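Pre-Run Checklist, Shared Arm, Elton Workshop
Posted Tuesday by the bench 5 keyholder

Do these in order, initial the clipboard, and write what you found. "Fine" is what we wrote the week the base bolts came out by hand.

1. E-STOP. Press it. Arm power drops, screen goes red.
Result: OK. The button has been moved off the shelf behind the arm, where reaching it meant hugging the arm.

2. BASE BOLTS. All snug, paint marks lined up.
Result: OK. One mark has been repainted by someone with a relaxed idea of straight.

3. CABLES. No pinch points at full reach, nothing under a chair leg.
Result: FAIL, then OK. Chair moved. Chair has been spoken to.

4. SIM BEFORE METAL. Run the whole job in the simulator first, same speed, same program number. Today's was 1543, the sofa pickup: small blue thing up off the seat, over to the bowl, let go. Watch the wrist as well as the fingers, and stop it mid-carry at least once.

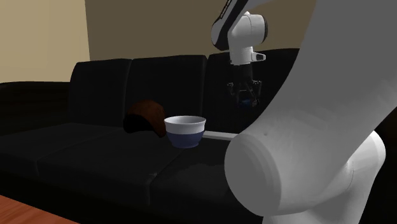

Carry height is the part I care about. The small thing wants to be well above the seat before the arm heads for the bowl, and the lift in 1543 passes on that score. Program 1538 did not, and the Cele build log has my remarks.
Result: OK in sim. The bowl has never once complained, but it is a simulated bowl.

5. SPEED CAP. Set to 238 on the pendant for first runs. Read the number aloud if you must.
Result: Found at 521. Changed it back. If you need 521, write down why – "in a hurry" has been used.

6. FINGERS. Pads on, screws tight, no tape.
Result: Tape. Removed. Proper pads are on order from Cirnport.

7. FLOOR LINE. Everyone behind it, snacks included.
Result: OK, apart from crumbs.

Cleared for a slow run on the real arm. Recheck item 6 when the pads arrive.

Related:
Inholm gearbox swap, part 2
Cele build log, June
How to coil a cable so it stays coiled

Contact the workshop | © Elton Workshop | Back to top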